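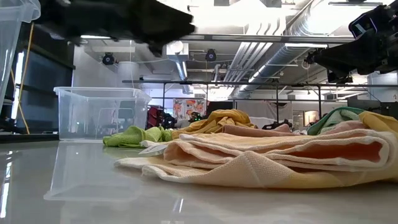 The towel heap on the big white table, with the clear bin ready on the left.

How I fold and bin a mountain of towels

I have a soft spot for a towel pile. Give me a mug of tea, a clear table and a couple of hours with the radio on and I will happily work through the lot, and I've done it so often now that friends have started asking how I get everything into so few boxes. So I've written it down, more or less in the order I do it, with the bits I got wrong left in.

This covers mixed towels and cloths: bath towels, hand towels, tea towels, microfibre, the odd thing you can't put a name to. If all yours match and came from the same shop then you can skip most of the sorting and go straight to the folding (and I'm a little bit jealous).

What you need

A table, as big as you can get. Mine is white and shiny and I love it for this, as cloth slides over a glossy top and you can pull a big towel round to face you without undoing the fold. The downside is that it shows every bit of fluff. Wipe it first with a damp cloth, then dry it properly.

Clear plastic bins. I've got mostly Candix ones, plus a few Erham that I was given. Straight-ish sides, no lid needed if they're going in a cupboard. I do think clear is worth it. I used to have lovely opaque ones with labels on, and the labels were true for maybe a fortnight.

A kitchen scale, if you're the sort of person who enjoys that (see further down).

A bag or a cardboard box for rejects.

Step 1: Tip it all out

Everything on the table in one heap. I know some people prefer to work from the basket, taking one thing at a time, and I did that for years, but you can't see what you've got. With the whole heap in front of you it's obvious straight away if you own far too many of one kind. The heap at the top of the page has that big waffle one in cream and peachy pink at the front, a lime-green microfibre cloth, a mustard one all scrunched up in the middle, a green one with a white stripe, a yellow one, and a bit of mauve-pink at the back. Not one of them goes with any other and I find that very cheering.

Put your first empty bin on the table before you start, on the side of your weaker hand. I'm right-handed so it goes on the left. You finish a fold, your left hand takes it away, and your right is already back in the pile. If the bin is on the floor you'll be bending down every half a minute and your back will let you know at bedtime.

Step 2: Check they're properly dry

Don't skip this one. Towels feel dry on the outside long before the hems and the thick bits are, and a closed-up stack with one damp hem in the middle smells like a pond inside a week. Pinch the hem, pinch the corners, and hold anything thick against your cheek for a second. Cheeks are much better at damp than fingers are. Anything doubtful goes back over the airer and waits for next time.

In January I leave everything an extra night whatever my cheek tells me.

Step 3: Sort by thickness

I used to sort by colour. It looks gorgeous for a day! Then you want a hand towel and you're lifting out three bath towels and a duster to get to it. After that I went by room, which was better, but half of ours wander from the kitchen to the bathroom and back again anyway.

Thickness is what stuck. Four piles:

Thin and flat: tea towels, napkins, anything cotton with no pile to it.
Microfibre: always on its own, and I'll come back to why.
Middling: hand towels and the lighter waffle weaves.
Thick: bath towels, bath sheets, big waffle ones that puff up when folded.

Feel them, don't go by size. I've a small flannel that folds up fatter than a tea towel three times as wide.

While you sort, pull out the rejects. Holes, frayed hems you're never going to mend, and anything that's gone stiff as card. Mine go to be cut up for cleaning rags, and the really nice old ones go to a dog rescue near us, who are always glad of them (ring first, some places only want certain sizes).

Step 4: Snap and smooth

Pick up one towel by two corners on a short side, give it a good sharp snap, and lay it down. Then stroke it flat from the middle outwards with both palms. It takes seconds and it's the difference between a stack that stands up and one that slumps over. Something really crumpled, like my mustard one, might need a couple of snaps and a bit of a tug along the hems.

If there's a care tag, turn the towel so that the tag is at the end nearest to you. It'll end up inside the fold. Tags that stick out catch on each other, and you pull one towel from the bin and get its neighbour as well. You can snip them off, of course, but I like to keep them on the good ones for the wash temperature, as I never remember.

Step 5: The folds

Thin and flat. Half lengthways, half again lengthways so you've got a long strip, then thirds. You want a little flat packet that's as tall as your bin or just under.

Middling. Thirds lengthways, then in half, then in half again. If there's a stripe, start with the stripe face down and it comes out on the outside at the end, which looks smart and also tells you which towel it is without unfolding it.

Thick. Thirds lengthways, then thirds the other way, and stop. I know it's tempting to go for one more but a thick towel folded too many times turns into a cushion, and it'll spring open the minute you look away. Lay your forearm across it and lean gently to let the air out. Waffle weave is especially bouncy, so give it a second lean.

Microfibre. No fancy folding at all. Halves, halves again, done. It clings to itself and holds nicely. Keep it well away from anything fluffy though, as it grabs lint off cotton towels and then leaves it all over your windows. Same in the wash: separate load, no softener.

Do all of one pile before you move to the next. Your hands get into the rhythm of one fold and you speed up without trying.

Step 6: Filling the bin

Stand things on end for thin and middling — like books on a shelf, folded edge up, raw edges down. You can see every one of them from above and take one out without the rest falling about. For this to work the bin wants to be full enough that they hold each other up, with room for a flat hand to slide in at the end. If it's half empty they'll all lie down. A rolled-up towel at one end makes a good bookend until you've more to put in.

Thick ones I lay flat, four or five high at most. Put the rounded folded edge at the front.

Bins with a flared rim are a bit wider at the top than the bottom, so your top packets can be looser than the lower ones. I fought that for ages by trying to fold everything to match the top measurement. Go by the bottom.

The weighing bit

This is my own little hobby and you can ignore it completely. My friend Tõnu Priedītis sends linens out in parcels for a living and he got me into weighing things. I put one of my big bath towels on the scale and it came to 587 grams, and a hand towel was 100 on the nose, which pleased me more than it should have. What it's good for is shelves. My Pearce cupboard has rather thin ones and they'd started to bow, so now I put the thick towels at the bottom and only thin stuff and microfibre up top. No more bowing!

If you're buying new, the packet often gives a gsm figure (grams per square metre). For me 300 is right for the gym and travel and dries in no time. I bought an 800 once as a treat and it's like being hugged by a sheep, but it takes two days on the airer and has practically a bin to itself. I wouldn't get a second.

Step 7: Putting away

Newest washed goes at the back or the bottom and you take from the front. That way the same three towels don't get used to death while the others sit there for years.

I don't put lids on. I have a set of Borkach bins with clip lids and I only use those for picnic things and the spare set under the bed. Day to day, a bit of air is good for towels.

A few things people have asked me

How often? Once a week for a quick top-up of the bins, and the full heap-on-the-table business every couple of months or so.

Rolling or folding? Rolling's lovely for a basket on show in a bathroom. In a square bin you lose all the corners. I roll flannels and that's it.

Fitted sheets? Another page, another day, and a stronger cup of tea.

Do you iron tea towels? My mum did. I snap them and hope.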